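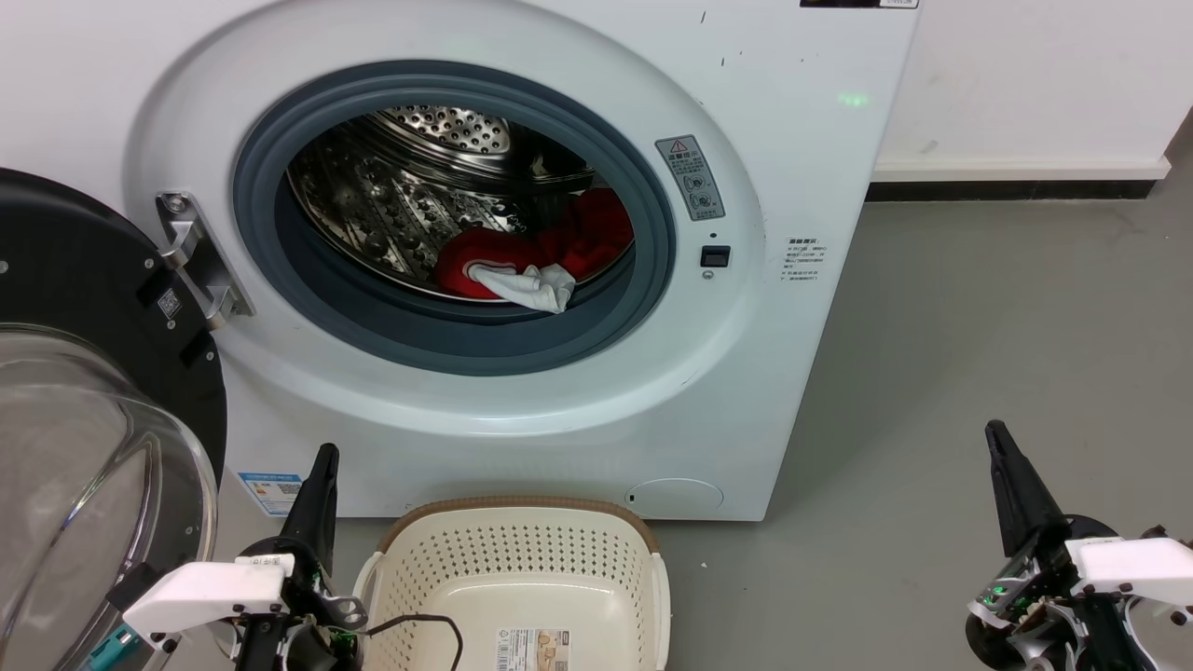
Red things and a white cloth.

So my bath towels are pink now. They used to be white, the thick hotel kind that I bought for myself the month I moved to Fatthorpe, and for three years I kept them white with the sort of care I have never given a houseplant. Then one red sock got in. You know the rest, everybody's mother has told this story, and I still did it.

But the sock is only how I got going on what I really want to write about this week, and that's dyeing yarn. Because I looked at those pink towels and thought, huh, that's a pretty even pink. I've paid good money for a pink less even than that!

I've been knitting since college, mostly hats, and I'd never once dyed anything deliberately. It seemed like a thing for people with sheds. Then there was a sale at the little wool place in Vovham, the one by the bus stop with the terrible parking, and they had a bin of undyed skeins marked down. The yarn is called Lindqvist, it's a soft sock weight, and each skein is 554 yards, which is generous. I bought two. That makes 1128 yards if you do the math the way I did it at the register, and 1108 if you do it correctly. I planned a whole shawl on the wrong number. More on that later.

The first batch I did with food coloring and white vinegar, in an old stockpot, on a rainy afternoon in September with the windows open. If you've never tried it, wool takes food coloring beautifully. You soak the yarn in warm water and a good glug of vinegar, you put your color in the pot, you lower the yarn in and bring the heat up slowly. Then you leave it alone. I'm bad at that last part. I poked it. I lifted it up with a spoon to see how it was coming along, and every time I did that the bottom of the skein got a little darker than the top, so now I own a skein that goes from brick to salmon and back again for no reason. (I kind of love it.)

The thing I couldn't get over was the water. You start with a pot of something that looks like fruit punch, and after a while you look in and the water is clear, and all the color has moved into the wool. I must have called my sister over video three times just to show her a pot of water. She was very patient.

For the second skein I got ambitious and bought proper acid dye, a tiny jar of a color called Flilumetti, which sounds like a pasta. It's a deep, warm red with a bit of brown in it. I wore gloves and a mask for the powder, and I used a pot that will never see soup again, so please do the same if you go this way. The instructions wanted the dye weighed on a little scale. My kitchen scale doesn't go that small, so I guessed, and I guessed high. The water did not go clear that time. I rinsed that skein 10 times in the bathroom sink and it was still running pink at the end. My sink has a blush to it that I've decided is permanent.

A reader told me, back when I posted about this the first time, to put it back in the pot with more vinegar and heat it again. I did, and it helped a lot. I rinsed it once more, so 11 rinses all told, and then I hung it over the shower rail with one of the pink towels underneath. I figured that towel had nothing left to lose.

Now, the shawl. I'm using a pattern I've had saved forever, a big triangle with a garter border, and you start at the tiny point and get wider until you run out of yarn or patience. The brick and salmon skein is the middle and the dark red is the edge. It's gorgeous together, I'm so pleased with it. But I'm 20 yards short of what I thought I had, and the bind-off eats yarn like you wouldn't believe, so I've ripped back the last few rows twice now and I think I'm going to have to skip the picot edge. Plain edge it is. I'll live.

Next I want to try onion skins. I've been saving them in a paper bag on top of the fridge, and the bag is getting tall, and it sheds little papery bits every time somebody shuts the door too hard. From what I've read you get a gold or an orange, depending on the onion. If anyone has done this with red onions, please tell me what color you got, and whether the smell ever leaves the kitchen.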